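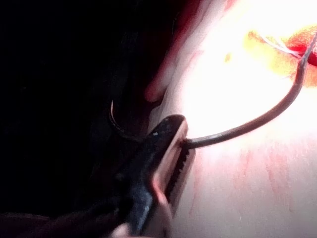

Sikier Suturing Group
Minutes of the meeting held 23rd August, Siliņa Room, second floor

Chair: Edeltraud Ruppert
Present: day and evening practice groups, bench supervisors, stores
Apologies: received from the library and from the Skania site

1. Minutes of the last meeting
The June minutes were accepted with one correction. The thread order was for 25 boxes, not 20. Stores has the right number and the invoice matches.

2. Bench practice
A terrific couple of months. Edeltraud reported that the evening bench has been full every session and that people are staying on to tidy up and then starting another row! The group agreed that the curved needle work has come along further than anything else on the program. Most of the newer members can now follow the curve through the pad in one go, and they have stopped pushing straight at it, which was the big complaint in June.

There was a long and very cheerful discussion about where to hold the needle. Several people like to take it close to the tip of the jaws, others a little further back. Edeltraud's view is that the grip should be settled before the first bite and left alone until the needle is through. The bench notes currently say both things on different pages. To be rewritten as one page, with a drawing.

Action: Edeltraud to draft the page and pass it round the day group first.

3. Lighting
Glare came up again. With the lamp turned right up, polished metal flares along one side and everything away from the light goes to black, so a thin needle can be hard to follow against it. The day group has been swinging the lamp out to the left and dimming it a notch, and they love the result. The evening group hasn't tried this yet and is keen to. 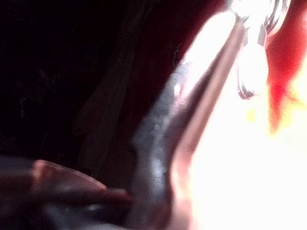 It was also suggested that we try a matte, pale grey cloth under the pads. Stores has a roll left over from the open day, enough for 2 benches. Everyone was in favour of a trial before we spend any money. Please write down the lamp setting each time, as "a bit lower" means something different to each of us.

Action: both groups to trial the cloth and report at the next meeting.

4. Needles and thread
Count in, count out stays as it is. The sheet has been filled in properly at every session since June, and the chair asked for her delight to be recorded. Bent needles go in the sharps tub, never back in the tray. A request for a finer grey thread for the advanced row was approved, one box to begin with.

5. Eline workbook
The new edition of the Eline workbook is lovely. The knot section is much clearer and the colour plates have finally been put beside the text they belong to. Copies are kept in Room 506 and may be borrowed overnight. Would whoever has the copy with the blue tape on the spine please bring it back.

6. Other business
Skania would like to join us for a shared practice morning. Warmly supported. Dates to be worked out by email. A second kettle was proposed and agreed to in record time.

Next meeting: same room, date to be confirmed once Skania has replied.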